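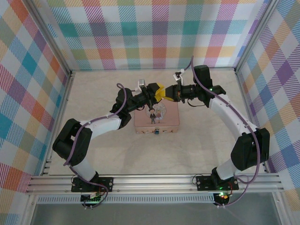 ## 4. Learning by ear in the two choirs

We turn now to the part of the study that gave us the most pleasure to carry out, and which also took the longest to make sense of. The two choirs described in Section 3, the Olstead Evening Singers and the Dimomden Parish Choir, had both agreed to learn a piece they had never met before, and to learn it without any written music. For Olstead this was nothing new. Their leader has always taught by singing a line and having the room sing it back. The Dimomden singers, on the other hand, had held a score in their hands at every rehearsal for as long as most of them could remember, and several told us before we began that they felt rather lost without something to look at.

The piece was a lullaby in three parts, written for the study so that no singer could have come across it elsewhere. We call it the Samarakoon setting, after the street where it was first tried out. It is short, and the tune is an easy one, but the middle part has an awkward downward leap in the second verse that we suspected would cause trouble. Work began in September and ran for eight weeks, with the first part of each rehearsal given over to the lullaby and the rest left for the choir's usual program.

### 4.1 What the singers held on to

We had expected the words to come first and the harmony last, and for the top part this was broadly so. The lower parts surprised us. Singers there often had the shape of the line well before they had the text, and would hum quite happily through a verse whose words they could not have recited. One alto in Olstead described it as "knowing the stairs in the dark," and we have found ourselves borrowing her phrase ever since.

The awkward leap behaved differently in the two rooms. In Olstead it was smoothed away by the second rehearsal - the singers simply slid through the notes in between, and their leader, who rather liked the effect, let it be. In Dimomden the leap was kept as taught, but it was sung cautiously and a little late. When we asked about this afterward, people spoke of waiting to hear a neighbor go first. This habit of leaning on a neighbor appears in our notes from both choirs, although in Dimomden it faded only when the singers were moved out of their customary rows and stood in a loose circle.

### 4.2 Returning after a gap

Ten weeks after the last rehearsal we visited each choir again and asked for the lullaby with no warning and no starting note. We used the Sikura listening sheet, introduced in Section 2, on which a perfect match with the taught version scores nine. Olstead reached eight, losing its single point to the smoothed leap. Dimomden also reached eight, having drifted flat in the last verse while keeping every interval in the middle part intact.

We would not want to make too much of two equal scores from two quite unequal performances. The sheet was made for comparing a choir with its own earlier self, and it has no good way of weighing a changed note against a sinking pitch. What we can say is that both groups still had the piece, and that they had kept it differently. The Olstead singers began almost at once and sorted out the parts as they went. In Dimomden there was a good deal of quiet humming first, and some whispered discussion of who had the opening line, before anyone was willing to start.

We return to the question of standing order in Section 5, where the recordings of the individual parts are compared.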